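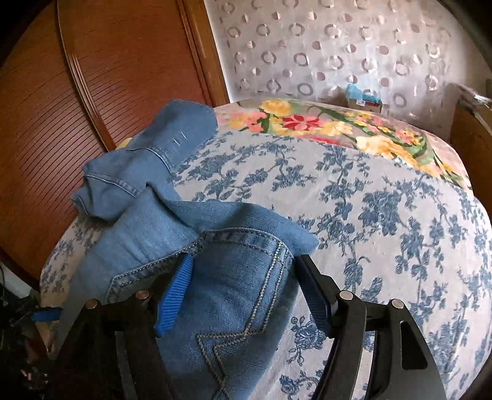 Equipment Planning Meeting — Minutes

Month: August
Time: 4:00 p.m. to 5:35 p.m.
Place: Flellorwood site, upstairs meeting room
Present: operations, purchasing, data collection, software, finance
Absent: facilities (sent written comments, see item 6)

1. Minutes of the last meeting

Approved with one correction. Under "Spare parts," the order for replacement jaw plates was listed as placed. It had been quoted but not placed. Purchasing has since placed it.

2. Where the home garment work stands

Data collection reported 916 usable recordings of clothes handling in bedrooms. The target for the end of the phase stays as it was. Most of the recordings so far are shirts and towels. Jeans are behind. They take longer per attempt, and the person holding the gripper has to decide where to grab: waistband, leg or pocket. The group agreed that pockets and waistbands should stay on the task list, as the customer has asked for heavy fabric by name.

Software asked for more recordings on patterned bedding. Plain sheets are overrepresented, and the current model does noticeably worse when the background is busy. Data collection said this costs nothing extra and can be done through the assignment sheet. Software will send a short list of the backgrounds it wants.

3. Hand-held grippers: buy, lease or repair

The site has 17 hand-held grippers on the books. Of these, 4 are out of service. Two have cracked jaws, one has a worn trigger, and one has a camera mount that will not hold its angle. Operations has been moving working units between teams to cover, and this has led to late starts.

Purchasing presented three options.

Option A. Buy new units from Varico at $489 each, jaws and mount included, camera not included. Delivery is quoted at five weeks. Varico will hold the price until the end of next month.

Option B. Lease from Trotetti on a six-month term. The monthly rate is low, but the lease requires the units to go back to Trotetti for any jaw replacement. Operations does not want this. Jaws are the part that wears out most, and a unit would be gone for a week or more each time.

Option C. Repair the out-of-service units in house and buy nothing. The cracked jaws can be swapped once the plates arrive. The trigger and the mount need parts that are not yet on order.

Discussion: Finance preferred Option C on cost. Operations said repairs alone would bring the site back to where it was in the spring, and there are two more teams now than there were then. Data collection said the shortage is worst in the afternoon, when the home visits overlap. Finance asked whether visits could be staggered. Data collection said some could, but the hosts choose the time and most of them choose the afternoon.

Software asked that any new units have the same jaw shape as the current ones. A mixed set would mean sorting recordings by jaw type before training. Purchasing confirmed that the Varico jaws match. The Trotetti jaws are wider at the tip.

Decision: Repair the out-of-service units and buy four from Varico. The lease is dropped. Finance will release the money from the phase budget and does not need to go back to the main office for it.

4. Jaw pads and wear

Operations raised the question of grip on denim. The bare plates slide on thick seams, and operators squeeze harder to make up for it. This may be part of the reason for the cracked jaws — there is no proof of it yet. Purchasing has pad samples from Illés in two thicknesses. The thin one stays on well but wears through. The thick one holds better and makes it harder to get hold of a single layer of cloth.

Software does not want pads put on in the middle of a phase without a record of which unit has them and from what date. Operations will keep that record on the unit log, next to the jaw replacement column.

Decision: Try the thin pads on two units for one month. No order for the full set until the results are in.

5. Arm station

The plan for a fixed folding station with two arms was carried over from last time. Purchasing has one full quote, from Varico, and a partial quote from Trotetti that leaves out the table, the safety stop and installation. The two cannot be compared as they stand.

Finance repeated that the arm station cannot come out of this phase's budget. If the group wants it for next year, a written request is needed, with running costs as well as the purchase price. Operations noted that the last equipment request left out spare parts and training hours, and both had to be found later from other lines.

Software said the station would be of little use before there is a model that can find the waistband on a crumpled pair of jeans with some reliability. Testing can start on the borrowed bench at the main office in the meantime. Operations would still like the quote settled now, given the delivery time of four months.

No decision. Purchasing will ask Trotetti for a full quote, and the item comes back at the next meeting.

6. Storage and charging

Facilities wrote that the charging shelf is at its limit and that no more power strips may be added to it. A second shelf can go on the opposite wall, where there is a separate circuit. Cost is small and can be covered by facilities. The group accepted this. The shelf needs to be up before the Varico units arrive.

Facilities also asked that carrying cases be labeled on the short end, so the label can be read when the cases are stacked. Operations will relabel them.

7. Other business

Data collection asked for a small amount for buying used clothes, mainly jeans in different weights and washes, with and without pocket stitching. The teams have been using whatever the host has on hand, and the range is narrow. Finance approved it from petty cash. Keep receipts.

Software asked if the recording cards could be returned at the end of each visit — some are coming back in batches, and the checks fall behind. Data collection will bring it up with the teams.

8. Actions

Purchasing: order four units from Varico; order trigger and mount parts; request full quote from Trotetti.
Operations: swap jaws when plates arrive; fit Illés thin pads to two units and log them; relabel cases.
Software: send list of wanted backgrounds to data collection.
Finance: release funds for item 3; send the request form for the arm station.
Data collection: move jeans up the assignment sheet; buy used clothes; speak to teams about cards.
Facilities: put up second charging shelf.

Next meeting: same room, 4:00 p.m. Quotes to be sent out beforehand.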